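Search this site Search for:

How to Budget for a Two-Arm Folding Bench

Start with the job, then price the arms. Write down what the bench has to handle and how many pieces it needs to get through by December. For our Gernstead bench the job was long-sleeved tops and mixed cloth.

Next, make three columns: arms, bench, and running costs. Get quotes for the arms as a pair. Kao and Kisen both quoted us that way, and the spare fingers were listed separately on each quote, so read to the last page. 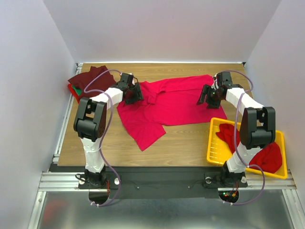
The bench column is the one people underfill. Put in the tabletop, walls, rails, mounting plate, baskets, hose and cable ties. Ours came to $589 before shipping. Add a line for garments too — you will want duplicates in several colors.

For running costs, set aside $1,000 for the first year and keep it separate from the purchase money. Order 2 spare sets of fingers with the arms.

Last, check delivery dates before you sign. Cestia ships the plate on its own, and the arms can't be bolted down until it arrives.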